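What's Inside a Desktop Computer?

A desktop computer looks like a plain box from the outside. Take off the side panel and lay the box down, and you can see the parts that do the work.

The biggest part is a flat green board called the motherboard. Almost everything else plugs into it. Near its middle is a socket, a small square seat for the processor. The processor follows instructions, one after another, very fast. A metal bracket lifts up to let the chip in and folds down to hold it still.

Behind the socket is a row of black slots for memory. Memory holds what the computer is using right now, like the game you have open.

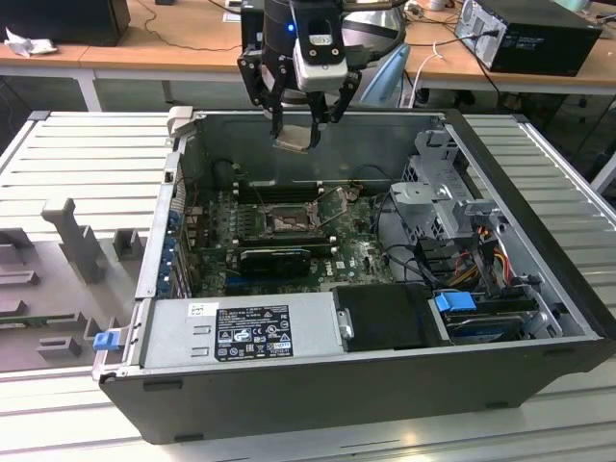 Aidan Corrigan asked whether memory and the hard drive are the same thing. They are different. Memory forgets everything when the power goes off. The hard drive keeps your drawings and homework until you delete them.

The silver box is the power supply. It takes electricity from the wall and changes it into the kind the parts can use. Red, yellow and black cables carry that power around the case. Never open a power supply, even when the computer is unplugged.

The graphics card is the black part plugged in across the board. It works out the pictures you see on your screen. 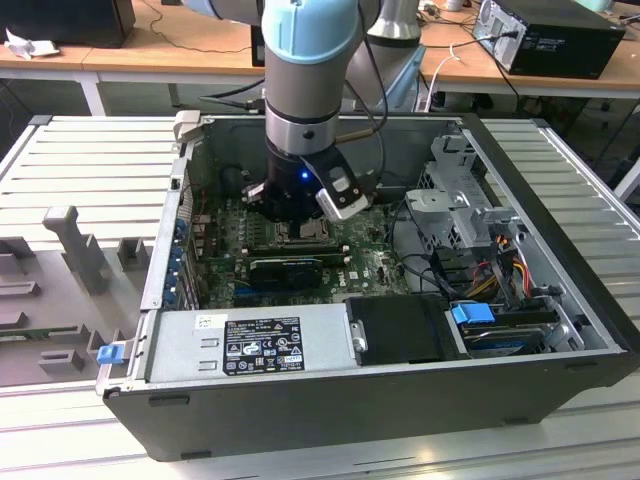

Malsha Pramanik wanted to know if she could look inside the old computer at home. Ask an adult first. The adult should shut it down and unplug it before taking off the panel. Then look for the motherboard, and see which parts are plugged into it.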